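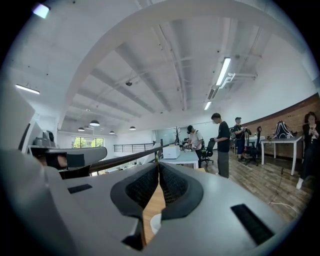 Pose drop-out in the Trideter mapping runs, notebook entry, May 2023. The question left from the last round was why the wrist-camera trajectory loses scale when an operator turns in place, and whether masking the gripper body out of the image before feature extraction makes it better or worse. The lower half of every image is gray shell and finger pads, and the shell moves with the camera, so any corner the detector finds there has zero parallax and pulls the estimate toward standing still. The two finger pads are the worst of it. Their mesh texture is dense, high in contrast and fixed in the image for as long as the jaws don't move, and the detector likes it better than anything on the ceiling. The gap between the pads is a separate problem. A strip of wooden floor shows through it, and floor points seen there are real points, but the tracker drops them whenever the jaws close.

Method. Same recordings, three settings. Setting A: no mask. Setting B: one fixed polygon over the whole gripper, gap included. Setting C: polygon with the gap left open and its edges recomputed from jaw width. Everything else is held the same: feature budget 600 per image, same vocabulary file, same loop closure threshold. Only the offline pass was run. Nothing was recorded again for this.

Result. A lost tracking on most in-place turns and came back with the wrong scale. B held through 92 percent of the turns. C did no better than B on turns and worse on approach moves, where the open gap fills up with whatever is being reached for and the points go bad together. I had expected C to win on approach. Colleen's guess is that the jaw width signal lags the image and the mask edge is late by a few pixels, enough to let the rubber border in. Plausible. Not tested.

Side result, not planned. The ceiling carries most of the map. With B, the surviving long tracks sit on the ribs, the tube lights and the pendant lamps. The ribs are a mixed blessing. They are parallel and look alike, and twice the tracker slid over by one rib spacing and stayed there until a lamp came back into view. People add very little. Points on clothing get thrown out within a few images as long as the static background is large enough, and in this room it is.

Marker check. The square marker on the inside of the finger gives jaw width, and it is also the only thing in the image with a known size. I tried using it to fix scale at start-up. It doesn't work the way I set it up: the marker is rigid with the hand, so it says nothing on how far the hand has moved. It does give a clean check on the lens calibration. Residuals at the image edge were larger than at the center, which fits the Heitmann calibration sheet having been shot too close. Calibration needs to be redone with the board farther out and reaching into the corners.

Settings as left on the Seltia machine: mask B, 600 features, minimum track length 5, rib filter off. The rib filter is Vernon's script that lowers the weight of long straight edges. It stopped the sliding and also cost us the tube lights, so I took it out again.

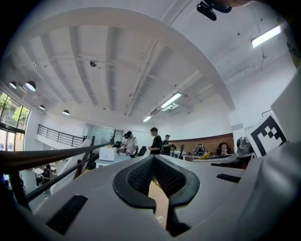 Annick read the numbers and does not agree that B should become the default. Her point is that a fixed polygon is right only for one print of the shell, and the Kernisex shells come out different enough that a mask drawn on one will leave a lip of plastic showing on the next. She would rather have one mask per device, drawn once at assembly and stored with the calibration file. She also wants the failure count split by turn direction before anyone quotes the 92.

Fair on both. The split by direction is quick, the log has the sign of the yaw rate. Per-device masks are more work and need a place in the file format, which Trevor owns. Asked him. Until then B stays on, with the polygon grown outward by 6 pixels on all sides to cover shell differences.

To do:
– split turn failures by direction, both settings
– measure lag between jaw width and image, then repeat C with the lag removed
– new calibration, board farther out
– try the rib filter with short edges exempt

Raw logs are in the Trideter folder under mask_test. The setting C runs carry the old jaw offset in their headers. Ignore that field, the correct offset was passed on the command line.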